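Last revised 27 May 2018. Applies to quilted and padded jackets with polyester or down filling. Waxed and leather garments are dealt with on a separate page.

# Folding and storing quilted jackets

Quilted jackets take up more room than their weight suggests. Most of the volume is air held between the lining and the shell, and most storage problems come from trying to force that air out too fast or from putting the jacket away damp. The method below needs a flat surface, a cotton bag or lidded box, and a few minutes per garment.

## Before folding

Check the care label first. On most jackets it is at the inside of the collar or in the left side seam. If the label gives a washing temperature, wash at that or lower; if it shows the crossed-out tub, sponge the marks and air the jacket on a wide hanger.

Padding dries from the outside inwards. A jacket that feels dry on the shell may still be damp along the stitching lines, where the filling is compressed. Press a seam between finger and thumb for several seconds. Any coolness means another night on the airer.

Empty the pockets, then turn them out and brush the seams. Remove detachable hoods and trims and store them with the jacket. Fluffy trims flatten under load and should go on top.

## Laying out

A made bed is the best surface in most homes. It is wide enough for both sleeves, and the give in the mattress lets the padding settle without sliding. A sheet or a fleece blanket underneath is adequate. Fleece grips the shell fabric slightly, and this helps with slippery nylon, but it also sheds, so run a lint roller over dark jackets afterwards.

1. Place the jacket open on the bed with the lining down and the collar away from you.
2. Smooth from the centre line outwards with the flat of the hand. Do not pull at the hem; this shifts the filling in jackets with wide stitching.
3. Turn the collar so that the label can be read, and check it against the list if several similar jackets are being stored.
4. Straighten the front placket. Small buttons should lie flat, and tie strings should be brought clear of the fold lines. A string trapped under a fold leaves a ridge in the padding that can take weeks to drop out. 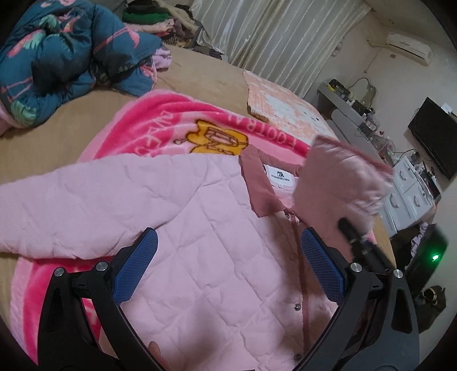

## Folding

Diamond stitching creases along its own lines, so use them. Folding across the middle of a diamond produces a second set of creases, and these show on light colours.

1. Close the front and fasten every other button. Fastening all of them strains the placket once the jacket is folded.
2. Turn the jacket face down and bring each sleeve straight across the back. Bulky sleeves may be laid one above the other at different heights.
3. Fold the sides in to the width of the box.
4. Fold up from the hem in two turns. Press with the forearm and wait for the air to leave before making the second turn.
5. Tuck tie strings into the last fold – never knot them.

A child's jacket usually needs one turn only. Rolling is acceptable for thin quilting, but thick padding springs open again and the roll occupies more space than the fold.

## Containers

| Container | Suitable for | Remarks |
|---|---|---|
| Cotton bag, Farnier medium | One adult jacket | Breathes well; no protection against crushing |
| Lidded box, Pluvberg 338 | Two adult jackets, or one with hood | 338 mm internal width; fold to slightly under this |
| Lidded box, Pluvberg 316 | Children's jackets | 316 mm internal width; shallow |
| Vacuum bag, Cendunano | Short-term packing only | See below |

Vacuum bags are useful for moving house and for suitcases. Down should not be left in them for more than 20 days. Polyester tolerates longer, but it comes out with hard creases and needs an hour on a hanger before wear.

Leave a gap of 20 mm below the lid. A box filled to the lid will close, but the top jacket will carry the print of its ribs.

## Placing and checking

Keep boxes off concrete floors and away from outside walls. The Ogilvie under-bed frame takes the 316 box but not the 338.

Cedar blocks may be put in the corners of the box, wrapped in tissue where they would touch pale fabric. Sand them lightly each year when the scent fades.

Jackets put away in spring should be opened once in June, after the first warm spell. Look for a musty smell, small holes near the cuffs and any yellowing at the neck. Yellowing at this stage is normally skin oil missed in the wash and will still respond to a mild soap solution. By autumn it is harder to shift.

On taking a jacket out, shake it from the shoulders, then from the hem, and hang it overnight. If the filling has gathered in one diamond, work it loose with the fingertips through the lining side.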